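We use cookies to keep you signed in to the list archive. Accept | Manage settings

3 min read

From: Kristof Van den Broek
To: Karkus small-spaces list
Date: Jul 24, 2022
Subject: Re: the bin on the desk

Hello all, and a special hello to Parri, whose message I have been meaning to answer since the morning it came in. I'll leave it underneath in full, as I know a good many of you only get the digest.

> I have finally cleared my writing desk down to the wood, except for one bin
> of what my mother would have called bits. Ribbons, little bags that
> presents came in, things off the tree, a tin or two. I have sorted it twice
> and both times everything went straight back in. Do you all keep a bin
> like this? And if you do, how do you stop it spreading? I have until
> September, when my sister comes to stay and will want the desk.
> – Parri

Yes, Parri, I keep one, and I suspect most of the list does too! Mine lives on the desk in the cubby, the one with wood on both sides and at the back, and I've grown rather fond of it over the years. I did try moving everything into a Clallari drawer unit once, with a label on every drawer, and I couldn't find a thing from one month to the next. The drawers hold envelopes now and seem happier for it.
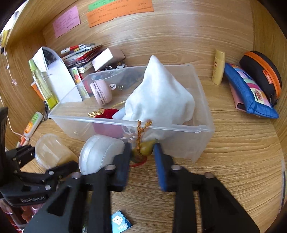
Soft things are the real trouble, in my experience, and they are what I would start with. Cloth takes up whatever room you give it, and if you only bunch it up and push it in, it climbs. My big white bundle stands well above the back of the bin and has the right half nearly to itself, while the red velvet pouch with the gold edge and the little pink round container make do with what's left over. So take the cloth out first, fold it flat, and put it somewhere else altogether – a shelf, a pillowcase, the bottom of the wardrobe – and then look again at how much bin you have.

After that I'd deal with cords. I have a weakness for cord, I admit it, the braided kind most of all, and I never throw away a piece that came around a nice parcel. Wind each one around your fingers, tuck the end through, and stand them together in a jar. If the ends have started to fray, a bit of thread wrapped tightly around them will hold (my aunt used candle wax, but it does get on everything).

Ornaments I would treat more kindly than I have been doing. Anything with a hanging loop wants to tangle with its neighbors, so give each one a twist of tissue and lay it on top at the very end. My olive-green one is a favorite, and it deserves better than to be down among the strings.

As for the spreading, I have just the one rule, and I got it from the Cornisura swap table years ago: the bin may be full, but it may not have a friend. When a second bin appears, something has to go to the swap. I break this every winter and am sorry by spring.

Do write and tell us how you get on before your sister arrives, and please don't give away any velvet pouches until I've had a chance to ask for them.

Warmly,
Kristof

Get the Karkus digest in your inbox every month. Subscribe | No thanks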